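Notes on Covering a Work Surface With Printed Fabric

Readers of this blog will recall that the refurbishment of the small workroom at Greenwood has occupied a good part of the year. The walls were completed first, and the matter of the table was deferred until June. This entry records how the covering was selected and fitted, together with certain observations on its care which may be of use to others undertaking similar work.

The previous surface was plain white. It was serviceable, but it showed every mark, and under the ceiling lights it produced a glare that several of us found tiring by mid-afternoon. Jade Lockwood proposed a patterned covering at the outset. I was initially opposed. My view was that a pattern would make small items difficult to find, and that a workroom ought to look like one. We agreed to obtain samples before reaching a decision.

Four samples were obtained from a fabric shop in Itden. The first, a narrow blue stripe, was attractive on the roll and most unpleasant on the table, where any slight error in alignment was visible from the doorway. The second was a check, which had the same fault in two directions. The third was a dense rose print of the kind used for curtains, and my original objection applied to it in full: a thimble placed upon it was lost at once. The fourth was a botanical print of grey ferns and leaves with blots of peach-orange on an off-white ground. This was the one adopted.

The merit of the fern print is that it leaves a good deal of the ground showing. The grey is soft enough to sit quietly against the pale lavender of the walls, and the orange provides some warmth in a room that receives very little sun. Strong colors remain easy to see upon it. I have since withdrawn my objection in writing, at Jade's request.

Measuring and cutting

The surface is enclosed by walls on three sides, so the covering had to be cut closely along the back and at the left and right. We allowed 2 inches on every side for trimming. The cloth was purchased at a width of 60 inches and cut to a length of 70, and it was left unrolled overnight to allow the creases to relax. I would recommend a longer period. One fold near the middle persisted for more than a week and was finally removed with a cool iron and a pressing cloth.

Stuart Bloxham attended to the fitting. His practice is to begin at the back edge, secure the center, and work outward to each corner, smoothing with the flat of the hand as he proceeds. The rear corners required the most patience. The first attempt at the left corner was cut too short and had to be concealed beneath the trim - a small fault, and one I am told I should stop pointing out to visitors.

Consideration was also given to the placement of the pattern. Jade wished to have one of the darker ferns toward the back and near the center, where it would be seen on entering the room. This meant sliding the whole length along before cutting and accepting a certain amount of waste. The remnants have been made into a cover for the sewing machine and two rather stiff potholders.

Care of the surface

The covering should be wiped with a damp cloth and mild soap at the end of each session. Bleach should be avoided, as should the green scouring pads kept under the sink. Hot items must be placed on a trivet. Adhesive tape may be used for short periods but should be removed the same day. A test piece left taped to the windowsill for a month came away with a portion of the print attached.

Loose cloths are to be shaken out and folded when work is finished. I am aware that this instruction is observed unevenly, and that I am among those who do not always observe it. Small items should be returned to the drawer nearest the door.

Cost and remaining work

The fabric came to 70 dollars, including the additional length required for matching. This compares favorably with the laminated board we were offered in Cilemham, which would have cost a great deal more and was available only in beige. The fittings were already in hand from the Gokcombe job.

Two matters are outstanding. The front edge requires a proper finish, as it is presently held with clips on the underside, and the shelf by the window has yet to be painted. Stuart favors the same lavender as the walls, while Jade has asked for something nearer to the orange in the print. Paint cards have been requested, and correspondence on the subject is welcome in the comments.

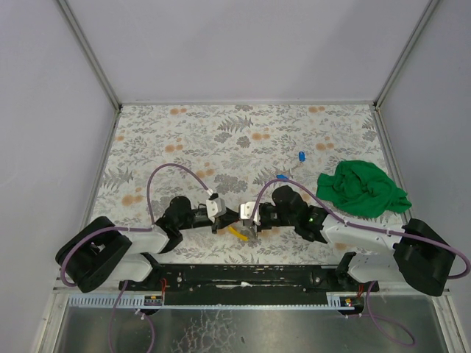

Comments on this entry will remain open until the shelf has been painted. Those writing about the curtain fabric mentioned in an earlier entry are asked to leave their remarks there, so that the two discussions may be kept separate.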